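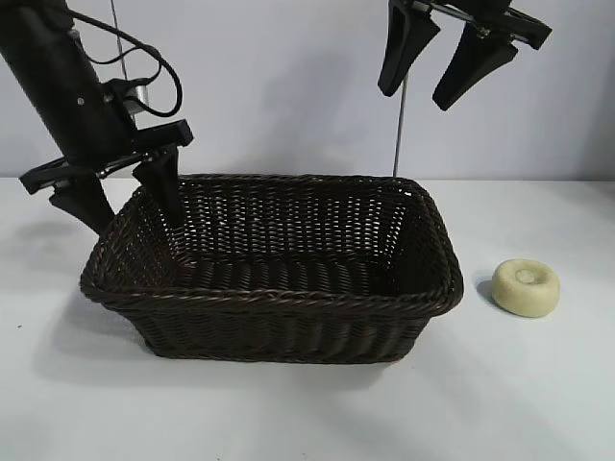
The February Stash Letter from the Sterness Yarn Room

4 February 2020

Hello again, dear knitters, and thank you for all the kind notes about the January letter (yes, the mitten chart had a mistake in row 8, and yes, the corrected one is at the front desk, so please take a copy and forgive me). I had meant to write about spring cotton this month, but it's still so gray and cold out that I can't make myself think about cotton. I want to talk about leftovers instead: the half balls, the ends of sock yarn, the single skein you bought on vacation and never found a use for.

I spent most of a weekend going through mine. It all came out onto the bed, and then the bed wasn't big enough and it went onto the floor too, and I weighed every bit of it on the kitchen scale and worked out the yardage from the labels, at least for the ones that still had labels. The grand total was 3,662 yards! I had to sit down. I could have sworn I was a person who used things up.

The good news is that scraps sort themselves fairly quickly if you go by weight first and leave color for later. I know color is the fun part, and I know how hard it is to resist putting all the greens together, but a worsted green and a lace green will never make a happy hat between them. If you've lost the label, wrap the yarn around a ruler for an inch, count the wraps, and write the number on a slip of paper tucked into the ball. Future you will be so grateful.

While you're at it, keep an eye out for moths. Anything that sheds little bits when you wind it, or that breaks where it shouldn't, goes straight into a zip bag and away from everything else. I found one sad ball of gray Dal Bello at the bottom of a tote and it was past saving, which hurt, as I'd been hoarding it since my sister's wedding shawl.

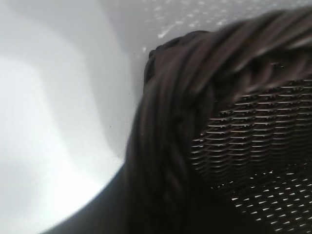 Where to keep the sorted yarn is a question I get at the desk all the time, and I've changed my mind over the years. I used to love a clear plastic bin for everything, and for long storage I still do, with the lid on tight. For the yarn you're going to use this month, though, you want something open that you can reach into without getting up from the couch. A woven basket is lovely for this, and if you're shopping for one, look for a thick, rounded braided rim like the dark brown one in the photo, so your working strand has a nice broad curve to run over. Do run your fingers along the braid before you buy, especially anywhere the ends are tucked in, and if you feel a rough spot, line the basket with an old pillowcase folded over the top. Mohair will find every last splinter if you let it.

Now, what to make. Yee-man Choi has been working on a scrap version of the Plikotside cowl, and it's so pretty that three people have asked me for the pattern already. You hold 2 strands together the whole way, one light and one dark, and when one runs out you simply join the next and keep going. She changes the light and the dark at different times so there's never a hard stripe. It takes a size 8 needle and any fingering weight yarn you have, and the only purling is in the border. I started one on Sunday night and was up far too late with it.

If you'd like something smaller, Baoshan Liang tells me he makes coasters out of anything under 30 yards. Garter stitch, corner to corner, increase until it looks like a coaster's half and then decrease back again. His are all in colors I would never have put together, mustard and plum and a really loud turquoise, and they look wonderful under a mug of tea.

The scrap swap will be on the long table all month. Bring what you don't love, take what you do, and please put fiber content on a tag if you know it, for the sake of our friends who itch. The Gramton ladies are driving over for it again if the roads are clear, and they always bring the good alpaca, so come early!

Needle sizers are back in stock, and the kettle has been fixed. See you at the table.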